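A tolerância que falta no desenho

Quem lê desenhos técnicos de mobiliário para oficinas e laboratórios encontra, quase sempre, a mesma omissão. O comprimento do tampo vem cotado, a largura também, a altura traz por vezes um intervalo. A planeza não aparece. O fabricante entrega uma superfície cuja forma real ninguém se comprometeu a garantir, e o comprador assina a recepção com uma fita métrica na mão.

Defendo neste texto que a planeza devia ser um requisito contratual em qualquer superfície de trabalho vendida para uso técnico, com valor, método de verificação e condições de ensaio. Defendo também que a maior parte das objecções habituais a essa exigência confunde o custo de medir com o custo de fabricar.

Convém separar três grandezas que na linguagem comercial se misturam. O nivelamento é a orientação do plano médio em relação à horizontal e corrige-se nos pés. A planeza é o afastamento entre a superfície real e dois planos paralelos ideais que a contêm. A rugosidade refere-se a irregularidades de comprimento de onda muito curto e depende do acabamento. Um tampo pode estar perfeitamente nivelado e ter uma flecha de vários milímetros a meio vão. Pode também ser plano e estar inclinado. O nível de bolha, que é o único instrumento presente em muitas montagens, só responde à primeira pergunta, e mesmo a essa responde apenas no local onde foi pousado.

A confusão tem consequências. Na sala de ensaios da Kusstead, onde trabalhei na comparação de bancadas de vários fornecedores, recebemos um modelo da Esier, o Prindier, com 2000 mm de comprimento. O catálogo indicava carga admissível de 200 kg e nada dizia sobre a deformação sob essa carga. Tecnicamente, a indicação estava correcta: a bancada suportava a carga sem rotura nem dano permanente. Com a massa distribuída ao centro, a flecha medida foi de quase 7 mm. Para arquivo de caixas, é indiferente. Para apoiar um comparador numa coluna e esperar que o zero se mantenha enquanto o operador coloca a peça ao lado, o valor torna a bancada inútil.

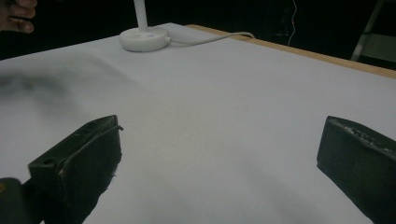

Mwanaisha Makokha discorda e escreveu-me a dizê-lo. O argumento dela é que a planeza pertence ao instrumento e ao seu suporte imediato, pelo que quem precisa de uma referência deve comprar uma placa de granito e pousá-la em três pontos. Exigir ao mobiliário aquilo que compete ao equipamento metrológico seria, nas palavras dela, encarecer 200 bancadas para resolver o problema de uma.

O argumento é sério e em parte tem razão. Nenhuma mesa substitui uma placa de referência, e três apoios definem um plano sem ambiguidade, o que permite à placa ignorar a forma do que está por baixo. O que o argumento não resolve é a variação. A placa em três apoios é insensível à planeza da mesa enquanto a mesa não se mover. Se o tampo flecte com a carga que entra e sai, a placa inclina-se com ele, e qualquer aparelho com nível electrónico regista essa inclinação. A placa de granito transfere o problema da forma para a rigidez, que também não consta do catálogo.

Há além disso uma vasta gama de trabalho que fica entre a metrologia e o armazém: colagem de painéis, montagem de caixilhos, corte de tecidos técnicos, alinhamento de conjuntos mecânicos leves. Nestas tarefas, uma placa de granito é excessiva em peso e em preço, e uma mesa empenada produz peças empenadas. Um caixilho colado sobre uma superfície torcida conserva a torção depois da cura. O defeito aparece na obra, quando a folha não fecha, e é atribuído à madeira, à ferragem ou ao montador.

A objecção do preço merece números. O orçamento da Kombo para uma bancada equivalente, com planeza declarada de 0,5 mm por metro e relatório individual, foi de 3895 euros. A diferença para o modelo sem declaração era considerável, e foi esse valor que circulou nas reuniões como prova de que a exigência era irrealista. Pedi a decomposição. A maior parcela do acréscimo correspondia à estrutura reforçada, que teria sido necessária de qualquer modo para a carga anunciada com uma flecha razoável. A verificação, feita com régua de precisão e calibres de lâminas segundo uma grelha fixa, ocupava uma fracção pequena do total. O que se pagava a mais era rigidez — uma propriedade física com utilidade própria — e a planeza vinha quase por arrasto. 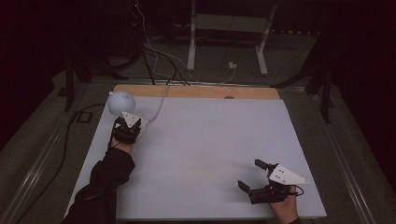

Quanto ao método, não é preciso inventar nada. Uma régua rectificada, de comprimento conhecido e calibrada, pousa-se segundo as duas diagonais, os quatro lados e as duas medianas. Em cada posição regista-se a maior folga. O procedimento tem limitações: não fornece um mapa completo da superfície, depende do comprimento da régua e subestima ondulações que fiquem entre linhas. Serve, contudo, para separar uma superfície aceitável de uma que o não é, e pode ser repetido pelo comprador com o mesmo equipamento. A repetibilidade entre as duas partes vale mais, num contrato, do que a resolução.

As condições de ensaio são o ponto em que os cadernos de encargos falham mesmo quando incluem um valor. Os derivados de madeira reagem à humidade, e um painel revestido apenas numa face empena na direcção previsível, pois as duas faces trocam água com o ar a ritmos diferentes. Uma medição feita à saída da fábrica, em Março, não obriga o tampo a manter a forma depois de um Verão junto a uma parede exposta. Por isso a especificação deve indicar temperatura, humidade relativa, tempo mínimo de estabilização e estado de carga. Sem estes quatro dados, o valor de planeza é decorativo.

Os metais têm a sua própria versão do problema. Uma chapa de aço soldada a uma estrutura tubular guarda tensões do cordão de soldadura, e parte delas liberta-se com o uso. Já vi tampos rectificados depois da soldadura que cumpriam a tolerância na entrega e a perdiam ao fim de alguns meses. O alívio térmico de tensões antes da rectificação reduz o efeito, mas raramente é pedido, e o fornecedor que o faz por iniciativa própria fica mais caro na comparação de propostas sem que a grelha de avaliação lhe reconheça a diferença.

Este último aspecto parece-me o mais prejudicial. Enquanto a planeza não for critério escrito, o concurso premeia quem a ignora. O fabricante cuidadoso suporta o custo e não o pode fazer valer, e o outro ganha por uma margem que corresponde precisamente ao trabalho que deixou de fazer. Nos concursos em que participei como avaliador, a cor da estrutura tinha linha própria na tabela de pontuação.

Admito uma reserva. Uma tolerância única, aplicada a todo o mobiliário de uma instituição, seria um erro simétrico ao actual, e nisso a crítica de Makokha mantém-se válida. A solução razoável é a de classes: uma sem requisito, para apoio e arrumação; uma intermédia, para montagem; uma apertada, com flecha máxima sob carga declarada, para as bancadas que recebem instrumentos. O projectista escolhe a classe posto a posto e justifica-a na memória descritiva. O símbolo de planeza existe no desenho técnico há décadas e cabe na legenda de qualquer tampo, ao lado das cotas que já lá estão.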